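무광 검정의 먼지, 손잡이와 통의 관리
생활용품 보존 특집

검정색 무광 마감은 오랫동안 전문 장비의 영역에 속해 있었다. 촬영 기재와 측정 기구, 음향 기기의 몸체에 주로 쓰이던 이 마감이 가정용 물건으로 넘어온 뒤, 손잡이와 통, 뚜껑, 받침에 이르기까지 검정 무광을 입지 않은 품목을 찾기가 오히려 어려워졌다. 빛을 되쏘지 않고 지문이 덜 드러나며 다른 가구와 나란히 두어도 튀지 않는다는 점이 선택의 이유로 꼽힌다.

사용 기간이 길어지면서 관리에 관한 문의도 함께 늘었다. 생활용품 수선 공방 클라방스(Clavance)가 지난 한 해 접수한 상담은 모두 353건이었으며, 그 가운데 157건이 표면의 먼지와 얼룩에 관한 것이었다. 고장이나 파손을 제외하면 단일 항목으로 가장 많다. 본지는 공방의 작업 기록과 모겐센(Mogensen) 생활사 자료실의 보관 지침을 함께 검토하여, 가정에서 적용할 수 있는 관리 방법을 정리하였다.

먼지가 눈에 띄는 까닭

집 안의 먼지는 대부분 섬유 부스러기와 피부 각질, 종이 가루, 바깥에서 들어온 흙먼지로 이루어진다. 색으로 보면 회색이나 흰색에 가까운 것이 많다. 밝은 선반 위에서는 며칠이 지나도 잘 보이지 않던 양이 검은 표면 위에서는 하루 만에 드러나는데, 쌓인 양의 차이보다 명도의 차이가 크게 작용한 결과이다.

마감의 성질도 영향을 준다. 무광 표면은 빛을 여러 방향으로 흩어 보내기 위하여 미세한 요철을 두고 있으며, 가는 섬유는 그 틈에 걸려 쉽게 떨어지지 않는다. 수지로 만든 물건이라면 마찰로 생긴 정전기가 여기에 더해진다. 마른 천으로 힘주어 문지른 직후 오히려 보풀이 늘어나는 현상은 상담 기록에서도 되풀이하여 나타난다.

유광 표면은 사정이 다르다. 먼지는 비교적 쉽게 미끄러져 떨어지지만 손자국과 가는 흠집이 선명하게 남는다. 한 물건에 두 마감이 함께 쓰인 경우 같은 도구와 같은 힘으로 전체를 닦으면 어느 한쪽은 상하기 쉽다. 클라방스에서는 접수한 물건을 먼저 비스듬한 빛 아래에 두고 마감이 바뀌는 자리를 확인한 다음 작업 순서를 정한다. 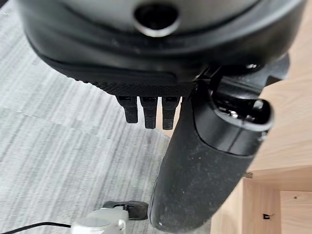

원통형 물건의 관리는 몸통과 마개를 따로 보는 데서 출발한다. 넓은 몸통은 먼지를 걷어 내는 일이 중심이 되고, 마개 쪽은 틈새와 내부를 보호하는 일이 중심이 된다. 몸통의 무광 검정 면에 밝은 먼지 알갱이와 보풀이 점점이 붙어 있을 때는 아직 닦을 단계에 이르지 않은 것으로 보아야 하며, 부드러운 솔로 한 방향을 따라 쓸어내리는 작업이 앞서야 한다. 몸통과 마개가 곡선의 이음매로 나뉘고 마개 쪽이 조금 더 매끄럽다면 그 선을 경계로 삼아 천을 바꾼다. 마개 끝이 타원형으로 열려 안쪽의 작은 은회색 금속 부품이 드러난 물건은 열린 쪽을 아래로 기울여 잡고 작업하는 편이 안전하다. 털어 낸 먼지가 안으로 들어가면 바깥에서 꺼낼 방법이 마땅치 않다.

마른 작업과 젖은 작업

관리의 원칙은 마른 작업을 먼저 끝내고 젖은 작업으로 넘어가는 것이다. 순서가 뒤바뀌면 먼지가 물기를 머금어 요철 속에 눌어붙고, 마른 뒤에는 희끗한 막으로 남는다. 세제의 종류를 바꾸어도 막이 사라지지 않는다는 상담은 대개 첫 단계의 솔질을 생략한 경우에 해당한다.

솔은 화장용이나 제도용으로 나온 것 가운데 털이 길고 끝이 가는 제품이면 충분하다. 칫솔은 털이 짧고 힘이 한곳에 모여 무광 면에 번들거리는 자국을 만들 수 있으므로 권하지 않는다. 고무 송풍기를 함께 쓰면 이음매와 모서리의 먼지를 덜어 낼 수 있다. 입으로 부는 방식은 침방울이 튀어 얼룩을 남기므로 피한다.

젖은 작업에는 물에 적셔 꼭 짠 극세사 천을 사용한다. 한 면을 닦은 뒤에는 천을 접어 깨끗한 면으로 바꾸고, 같은 자리를 왕복하여 문지르지 않는다. 손기름이 많이 묻은 손잡이에는 중성세제를 묽게 푼 물을 쓸 수 있으나, 세제 성분이 요철에 남지 않도록 맑은 물로 두 차례 이상 닦아 내야 한다. 알코올은 마감의 종류를 확인할 수 없을 때 사용을 보류한다. 고무처럼 부드러운 감촉을 내는 도장은 알코올에 닿으면 끈적거리는 상태로 변하기도 한다.

닦은 물건은 그늘에서 30분가량 말린 뒤 제자리에 둔다. 마개가 있는 물건은 마르는 동안 닫아 두지 않는 편이 좋다. 직사광선이나 난방 기구 앞에서 말리면 몸통과 마개의 늘어나는 정도가 달라 이음매가 벌어질 우려가 있다.

이음매와 금속 부품

수선 기록을 살펴보면 표면 손상보다 처리에 시간이 더 드는 항목은 이음매에 낀 이물이다. 손잡이류의 이음매는 손이 닿을 때마다 기름과 먼지가 함께 밀려 들어가는 자리이며, 굳은 뒤에는 솔로 제거되지 않는다. 클라방스는 끝을 비스듬히 깎은 대나무 꼬치에 얇은 천을 감아 선을 따라 천천히 긁어내는 방법을 쓴다. 바늘이나 칼끝은 검정 마감 위에 흰 선을 남기고, 그 선은 어떤 방법으로도 원래의 색으로 돌아오지 않는다.

금속 부품이 드러난 부분에는 물기를 대지 않는다. 용수철이나 접점처럼 보이는 부품은 크기가 작아 녹이 조금만 슬어도 움직임이 둔해진다. 먼지가 보이면 송풍기로 바람을 비스듬히 보내고, 그래도 남는 것은 무리하여 꺼내지 않는 것이 원칙이다. 윤활유를 임의로 뿌리는 일은 특히 삼가야 한다. 기름은 다음에 들어오는 먼지를 붙잡아 두는 역할을 하게 되며, 밖으로 번진 기름은 무광 면에 짙은 얼룩을 만든다.

전지나 전선이 들어가는 물건은 작업 전에 전원을 분리한다. 분리 방법이 설명서에 나와 있지 않다면 바깥면의 솔질까지만 가정에서 진행하고 나머지는 수선처에 맡기는 것이 바람직하다.

보관 환경의 조정

모겐센 생활사 자료실은 근현대 생활용품을 수장하는 곳으로, 검은 수지 제품만을 따로 모은 서랍장을 두고 있다. 자료실의 지침은 청소 횟수를 늘리는 것보다 먼지가 닿을 기회를 줄이는 데 무게를 둔다. 서랍 바닥에는 보풀이 일지 않는 중성지를 깔고, 물건 사이에는 손가락 한 마디 정도의 간격을 둔다. 솜이나 털이 긴 천은 충격을 막아 주는 대신 섬유를 옮기므로 사용하지 않는다.

가정에서도 같은 원리를 적용할 수 있다. 자주 쓰는 손잡이 달린 도구를 수건이나 니트류와 한 서랍에 넣어 두었다면 자리를 나누는 것만으로 보풀이 상당히 줄어든다. 원통형 물건은 눕혀 두면 굴러서 서로 부딪치기 쉬우므로 얕은 칸막이를 세워 자리를 잡아 준다. 둥근 끝을 아래로 하여 꽂아 두는 방식은 공간을 아낄 수 있으나, 위쪽이 열린 물건이라면 그 안으로 먼지가 내려앉는다. 이때는 종이 덮개를 하나 얹어 두는 것이 좋다.

습도 역시 고려할 사항이다. 공기가 지나치게 건조한 겨울에는 정전기로 인한 부착이 심해지고, 장마철에는 먼지가 습기를 머금어 얼룩으로 굳는다. 자료실에서는 8월 한 달 동안 서랍을 여닫는 횟수를 제한하고, 외부에서 들어온 물건은 별도의 선반에서 상태를 확인한 뒤 수장한다.

도구의 선택과 점검표

생활 잡화를 취급하는 드랄로라(Dralora)는 무광 제품용 관리 도구를 한데 묶어 판매하고 있다. 긴 솔과 송풍기, 극세사 천으로 이루어진 단출한 구성이며, 세정액은 포함하지 않는다. 본지가 공방의 작업대에서 사용해 본 결과 솔의 길이와 탄력은 손잡이류에 적합하였으나, 천은 가장자리의 박음질이 두꺼워 좁은 홈에 넣기 어려웠다. 가장자리를 재봉하지 않은 천을 한 장 더 갖추어 두면 보완이 가능하다.

가정용품 기록 모임인 드론테오(Droneteo)는 회원이 물건의 상태를 일정한 양식으로 남기도록 17개 항목의 점검표를 배포하고 있다. 표면의 보풀, 이음매의 벌어짐, 마개의 잠김 상태, 노출된 부품의 변색 등을 차례로 적는 방식이다. 항목이 많아 보이지만 변화가 없는 칸은 비워 두도록 하여 실제 작성에는 긴 시간이 걸리지 않는다. 같은 빛 아래에서 같은 방향으로 물건을 살펴보라는 권고가 양식의 첫머리에 적혀 있다. 무광 면의 번들거림은 서서히 진행되므로 이전 기록과 나란히 놓고 보아야 알아차릴 수 있다.

이미 번들거리게 된 자리를 되돌리는 방법에 대하여 클라방스는 신중한 입장을 취한다. 고운 연마재로 표면을 다시 거칠게 만드는 방법이 알려져 있으나, 도장이 얇은 물건에서는 바탕색이 드러날 위험이 크다. 손잡이처럼 늘 쥐는 부분의 광택은 사용의 흔적으로 받아들이고 주변의 먼지와 기름만 정리하는 편을 공방은 우선 권하고 있다. 재도장은 부품을 완전히 분해할 수 있는 물건에 한하여 접수하며, 이음매가 접착된 제품은 대상에서 제외된다.

수선을 의뢰할 때에는 물건을 미리 닦지 않고 그대로 가져오는 것이 좋다. 먼지가 모인 위치와 보풀의 종류는 평소의 보관 장소와 쥐는 습관을 짐작하게 하는 자료가 된다. 운반 중에는 보풀이 없는 종이로 감싸고, 접착테이프가 마감 면에 직접 닿지 않도록 한다.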